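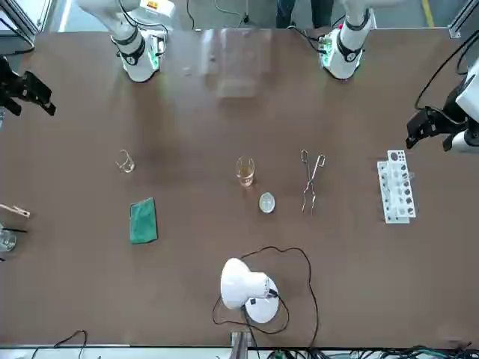
The week the left arm wouldn't let go

Hi again! I promised a gallery from the bench setup and then went quiet, mostly on account of the fault I'm going to moan about now. We've got two arms doing small lab chores, the sort of thing a student does half asleep: move a beaker, pick up the tongs, put things back by the rack. It went fine for days, and then in one afternoon the left gripper closed and ignored the open command 4 times. It had hold of a beaker the first time (bye, beaker) and the rack the other three.

I blamed my own code, naturally, and spent an evening reading logs with cold noodles. Valter Neves was the one who said to look at the cable. There's a black one that loops up off the left gripper on the right side of the picture, and every time the wrist rolled past 90 degrees it pulled tight and the gripper dropped off the network. It stayed clamped at whatever force it had last been told. Lovely!

The part that bothers me is the stop button. I hit it, the arms froze like they should, and the fingers kept squeezing. So if that had been my thumb in there, I'd have been standing around waiting for somebody to find the release tool. We'd never tested it with something in the grip, and I'm a bit embarrassed about that.

The other cord I don't love is the one on the desk lamp. It wanders up by the little glass dish and back down over the edge, right where an arm could snag it, and there's a beaker of amber liquid not far off. I've asked Valter Loureiro for a clamp-on light and he's asked me for a budget code, so we'll see.

New cable from Vorko is on order, over 12 days out. Until it's here we keep the wrist under the limit and the release tool hangs on a hook by the door.

Contact | © 2018 Rebelo bench notes | Back to top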